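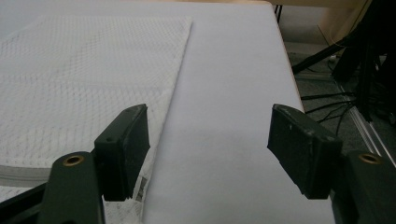
Bevirach hand-held gripper kit: notes from the loan period

The Bevirach kit arrived in January on a 21-day loan. It is a hand-operated parallel gripper with a camera mount, a calibration card and a licence for the Dravmont recording software. The operator holds the tool, performs a task in the ordinary way, and the software stores video together with jaw opening and estimated tool position. The files are then used to train a policy for a robot arm fitted with matching fingers.

Members who attended the autumn meeting will recall that most of the kits demonstrated there were shown on blocks, cups and bottles. Our interest is in flat, flexible goods, so the evaluation was limited to thin items on a plain white table: paper towel and light textiles with an embossed or waffle texture. Rigid parts were used only to check calibration.

Mechanical

Each finger is carried on linkage arms in dark green plastic, with brass-coloured eyelets set into the arms. The pads are blocks mounted at the ends of the fingers and held by screws. Maximum opening at the pad faces measured 76 mm on our unit, which agrees with the data sheet. Closing is by a trigger with a return spring. The spring is stiffer than it needs to be for thin material, and holding a light pinch for more than a few seconds takes some concentration.

Play in the linkage was low at delivery and had increased slightly by the end of the loan. It did not affect the recorded jaw opening by an amount we could separate from noise. Bevirach supplies replacement pads in pairs, and the swap took under a quarter of an hour with the driver in the case. The jaw zero has to be set again afterwards. The manual puts that instruction in an appendix; it belongs on the same page as the pad drawing.

A paper towel edge is a demanding target for pads of this shape. The sheet lies close to the table, the contrast between the two is poor, and the pad has to arrive almost level with the surface before the jaws close. If it arrives high, the jaws close on air. If it arrives low, the pad drags on the table and pushes the edge into a ripple, and the grasp that follows is usually off to one side. Operators settled on approaching with the jaws well open, lowering beside the edge, and then moving in sideways.

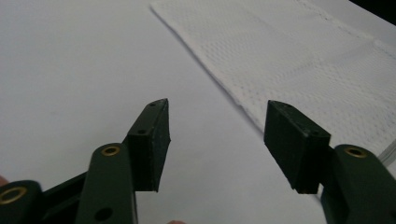

Lesego Mnguni wrote back after reading the draft of this item to say that the sideways approach is sound for people and doubtful for the arm. At the Storthorpe site the same motion was recorded with an earlier Bevirach tool, and the trained arm reproduced the lateral move at the wrong height often enough that the demonstrations had to be redone with a pause just before contact. Lesego's advice is to record the pause from the first session, even though it feels unnatural in the hand, and to keep it the same length for every operator.

We adopted the pause for the second half of the loan. It lengthens each demonstration a little. Comparison is limited by the small number of operators, but the recordings made with the pause were easier to segment, and the software's automatic contact marker landed in the right place more consistently.

Recording and tracking

Dravmont's software runs on an ordinary laptop. Setup consists of printing or unpacking the calibration card, walking the tool through a short set of poses, and confirming the jaw zero. The poses are displayed on screen with a progress bar. The bar gives no indication of which pose failed when one is rejected, so the whole set has to be repeated.

Position tracking depends on features in the camera view. A bare white table offers very few of them. In our early sessions the tracker lost position whenever the tool was held low over the middle of the table with nothing but plain surface in front of it, and it recovered once the item or the edge of the table came back into view. Dravmont support suggested printed markers at the corners. These helped, but markers placed within reach of the work tend to be picked up or shifted by the person recording, and a shifted marker is worse than none. We fixed ours outside the working area and accepted a slightly higher rate of rejected takes.

Embossed surfaces turned out to be useful to the tracker up to a point. The regular pattern gives it something to follow when the tool is close.
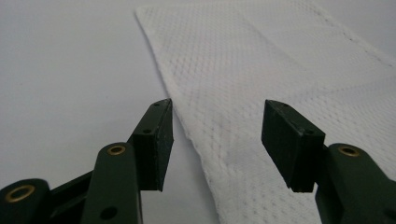 The difficulty is that a regular pattern repeats. When the tool moved quickly across a quilted sheet, the estimate sometimes jumped by one repeat of the pattern and stayed there. The error is small and does not trigger a warning. It shows up later as a step in the position trace, and we found it only after plotting the raw values. Slower movement removed most of these steps. Dravmont has confirmed the behaviour and says a filter is being tested; no release was promised.

Lighting should be even and should not change during a session. Exposure is automatic by default, and with a white item on a white table it hunts whenever a dark pad moves towards the centre of the view. Locking the exposure by hand solved this. The setting does not survive a restart and has to be entered each time.

Operator comfort

Sessions were limited to 10 minutes per person with a change of hands where possible. The grip suits a medium to large hand. The smaller grip insert listed in the catalogue was not included with the loan unit, and two operators would have preferred it. The cable leaves the handle at the rear and catches on the forearm when the wrist is turned. A strap or clip would be a cheap fix.

Fingers should be kept well back on the handle. A fingertip near the jaws will appear in the recording, and although the software offers a mask for the lower part of the view, the mask also hides the linkage and cannot be shaped.

Textiles with a hem or a zip were handled with more success than plain sheet. A raised edge gives the pad something to close on, and demonstrations with hemmed goods needed fewer repeats. Zip pulls were left out of the task list at this stage. The pads are too broad for them.

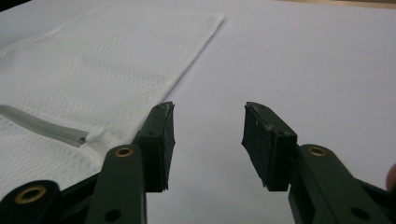 Pricing and availability

Bevirach quotes the kit with one tool, one spare pair of pads and a 12-month software licence. Delivery is through Molefe, who also handle repairs and loan units. Members wanting the loan unit should book through the equipment desk and state the intended material, as Molefe can fit the narrower pads before dispatch if asked. We have requested those pads for a second loan and will report on zips and thin edges once the recordings have been processed.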